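News > Clubs and Competitions > Press Releases

Reading time: 3 min

Tosness Robotics Club Takes Its Fruit-Sorting Project to the Spring Finals

TOSNESS, Sunday, December 9, 2018 – I'm Spyros Petridis, I run the Tosness Robotics Club, and I get to write our press releases because I'm the one who can't stop talking about this stuff. So bear with me, because I have good news! Our student team is going to the finals of the Dilau Student Robotics Challenge in April, and they're going with a project that started as an argument over lunch.

The argument was about apples. Somebody wanted to build a robot that could put away groceries, somebody else said groceries were way too hard, and by the end of the hour we had 15 students around one whiteboard yelling about how you pick up a piece of fruit without bruising it. (I had planned a lesson on gear ratios that day. We still haven't done it.)

What came out of all that yelling is a program called Gristometti. The name is a mash-up of three nicknames and I've promised not to say whose. Gristometti runs an arm with a two-finger gripper in simulation, on a virtual tabletop, and its job is to sort what it finds there. Fruit goes in the basket, and the other stuff stays out of it. Sounds easy, right? I thought so too.

The Dilau rules say that the first two rounds are done completely in software, so every team works with a simulated arm and gets judged on its runs and its written notes. For a club like ours that's a gift. A student can try a wild idea at nine at night on a home computer, crash the arm straight into the table, and start over with nothing to sweep up.

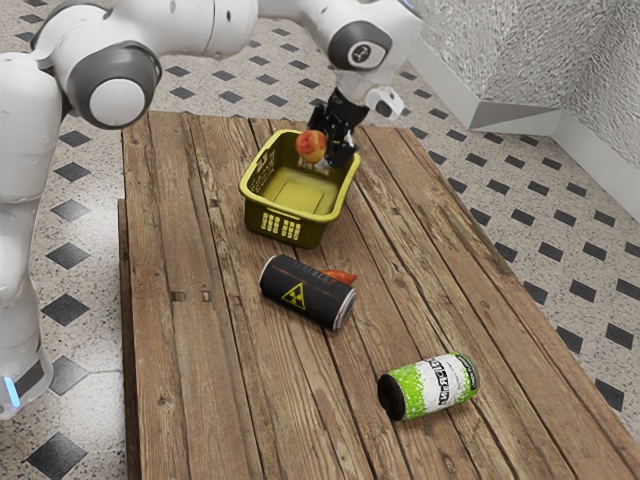

And they did try a lot of wild ideas. Between the first club meeting of the fall and the entry deadline the team logged 1,330 practice runs, and 1,327 of those have notes attached. The other three are a sore subject and I've been asked to drop it. I've read most of the notes, and some are one word long, and that word is usually "again." Others go on for a full page about the angle of the wrist.

The hardest part was letting go. Picking things up gave the team trouble for a couple of weeks, sure, but opening the fingers inside a basket without knocking the wall or rolling the apple into a corner took them most of the fall. Apostolos Kourkoulas, our team captain, rewrote that piece of the code from scratch two times.

"The first version dropped the apple from too high and the second version wouldn't drop it at all," Apostolos told me when I asked him for something I could put in here. "It just hung on. We had to slow everything down and think about where each finger goes when it opens. I started watching my own hand every time I put an orange back in the bowl at home, and my sister thinks I've lost it."

He also wants me to mention the planning group, who wrote the part that decides what order to go in. They're younger than the rest of the team, and their code was the cleanest we turned in – I'd say that even if they weren't going to read this.

The Barbieri Prize is the one everybody has their eye on in April. It goes to the team with the best engineering notebook, and I think we've got a real shot at it. Ours is roughly 300 pages. It has coffee on it, and a pretty good drawing of a pear.

Between now and the finals the team will be working on speed, and on what to do when an item has rolled up close to another one. After that comes the final round, which brings in a surprise set of objects that no team gets to see ahead of time. We've been making up our own surprise sets to practice with, and the students are a lot meaner about it than I would be.

Club meetings are open to any student in Tosness who wants to sit in. You don't need to know how to code, and you don't need to bring a computer. Reporters are welcome too, just let me know first so I can find you a chair. To set up a visit or talk with the team, ask for me or Apostolos at any club meeting.

15 shares | 2 comments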